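Buying Automation, Unit 4: Reading a Kit Like a Customer
Course handout, September term
Instructor: Nandi Venter. Lab: Kamil Sokol.

Bring this sheet to both sessions. The lab copy has coffee on it and I would like to keep it that way.

The kit under review this unit is the Flurkard tabletop arm package, sold by Sostwood. We are going over it the way a small firm would before signing for it, so your opinion of robots in general is of limited interest. What we want to know is what you get, what you pay for later, and which sentences in the brochure were written by someone who has never met a cable.

What is in the package

One arm, one two-finger gripper, a power supply, the control software, and a license for the Goltia task editor that runs for one year. After that the editor still opens, and it will show you your own programs, but it won't let you save them. Kamil found this on page 70 of the manual. The brochure calls it "flexible licensing."

The table is yours to provide. So are the objects. Sostwood sells a set of practice objects as an add-on, and you should compare the price with that of a toy kitchen from any department store before you get attached to the idea.

What the brochure claims

"Ready to work in up to 105 minutes." Our install took most of an afternoon, and Kamil has done this before. To be fair, the clock in the brochure appears to start after the arm is bolted down and stop before anyone asks it to do something. Write down your own start and stop points when you time the setup exercise. If your report gives a time without them, I will hand it back.

"Handles everyday items with ease." Everyday items is a wide field. A plastic bottle and a strawberry have little in common apart from living in a kitchen, and a grip that suits one may flatten the other. Toy versions are kinder to the gripper and a good deal kinder to the floor, but they tell you less than a sales demo would like you to believe. A play banana does not bruise.
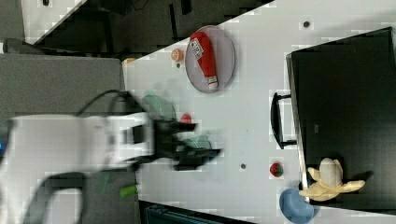

"Smooth, natural motion at full speed." Speed is the number everybody quotes and the one least worth quoting by itself. Ask how fast the arm moves while holding something, and ask again about the last inch before contact. The Flurkard has a slow approach setting, which is off by default. Turn it on. The cycle time gets worse and so, I'm told, does the salesperson's mood.

Cables deserve a line of their own in your review. Move the arm through its whole reach by hand, with the power off, and watch where the slack goes. The manual gives this half a paragraph. The section on choosing a color theme for the editor runs to two pages.

Support

We sent Sostwood the same question twice, once as a school and once through Bogale, the reseller. Bogale answered the same day with a link to the manual. Sostwood took longer and sent a person's reply, including the fact that the gripper pads are a wear part. There are 128 entries in the spare parts list. Find the pads. It is harder than it sounds.

For the next session

Write one page, addressed to a shop owner who has money and no patience. Say whether you would buy the kit, rent it, or wait. Include the cost of the second year, with the editor license and one set of pads. Quote one brochure claim and say what you would need to see before believing it.

Kamil is in the lab until 5 p.m. if you want to repeat the setup exercise. Please put the slow approach back on when you leave.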